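Praltix Support | Tickets | Knowledge Base | Service Status | Sign In

Ticket 478: Left arm protective stop during garment pickup
Reading time: 2 minutes
Site: Plultville
Opened by: Ghada Bitar
Assigned to: Cremilda Toledo
Priority: 2
Status: Monitoring

Reported fault

On Sunday, December 17, 2023, the left arm of the garment hanging station entered a protective stop while lifting from the basket. The controller reported excess torque at the elbow joint. The right arm remained powered and held its last commanded position. No injury or damage was reported. The operator cleared the stop and resumed the task, and the fault returned 5 times in 12 pickup cycles.

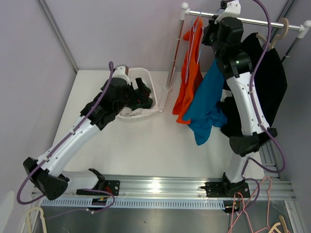
The site was asked to confirm whether the payload setting had been changed after the September software update. Ms. Bitar replied that it had not. The controller log shows that each stop occurred as the arm rose from its lowest pickup position, with the elbow near full extension.

Steps taken

1. Both arms were powered down and the station was locked out before inspection.
2. The left arm cable was checked for tension through the full range of the elbow. The tie at the joint was found to be too tight and was replaced with additional slack.
3. The gripper finger pads were inspected for wear and refitted. Pickup from the basket was then resumed at reduced speed.

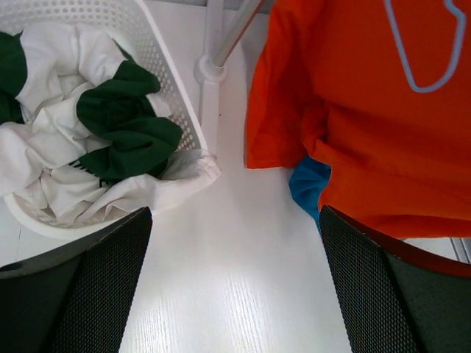

4. The Darwish torque monitor was returned to its default threshold. A local override had been entered by the previous shift and was not recorded.

Outcome

No further stops were logged during the supervised run. The site is instructed to keep the reduced speed in place until the replacement cable guide arrives from Plukitz. Overrides to the torque threshold require written approval from Praltix Support. Should the fault return, do not clear it more than once. Lock out the station and reply to this ticket with the controller log attached.

Contact Praltix Support | Copyright 2023 Praltix | Back to top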